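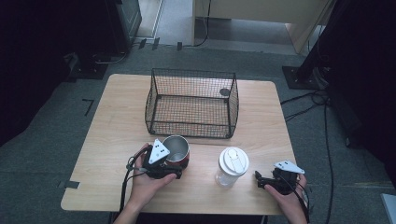
FOR IMMEDIATE RELEASE
8/2/21

Sastorar Asks Office Workers to Take Their Cups Home

RENARD – Sastorar, which runs shared office kitchens in 2 buildings on Dratau Street, today announced the results of its first Cup Amnesty, a monthlong effort to reunite tenants with the drinkware they left by the sink and stopped making eye contact with.

The amnesty collected 779 cups, mugs and tumblers. The two buildings have 400 tenants between them. Sastorar has checked the figures and stands by them.

"We expected a box or so per floor," said Dinesh Vishwakarma, head of kitchens at Sastorar. "By the second week we were borrowing shelves from the mail room. The mail room would like them back."

Tenants have so far claimed around 1475 fewer items than the company had ordered claim tags for, a purchasing decision that is under review. Unclaimed cups will stay on display in the Goel Building lobby through the end of the month. After that, anything in decent shape goes to the thrift store on the corner, where many of them seem to have started out.

Certain patterns emerged. Travel lids rarely turned up with the cups they fit. Mugs praising the world's best boss were handed in by several people, none of them bosses. One soup thermos was still sealed, and has been left that way on the advice of building maintenance.

Starting next month, each kitchen will have a labeled shelf for every company on the floor. Cups left in the sink overnight will be washed once, as a courtesy – and then moved to the lobby, as a hint. The dishwashers will run at noon and at six. Tenants are reminded that the top rack is for cups and that "soaking" has a time limit.

A second amnesty, covering food containers, is planned for February. Sastorar is hiring extra help.

Claims may be made at the Goel Building front desk during office hours. Please bring a description of your cup. "Blue" will not be enough.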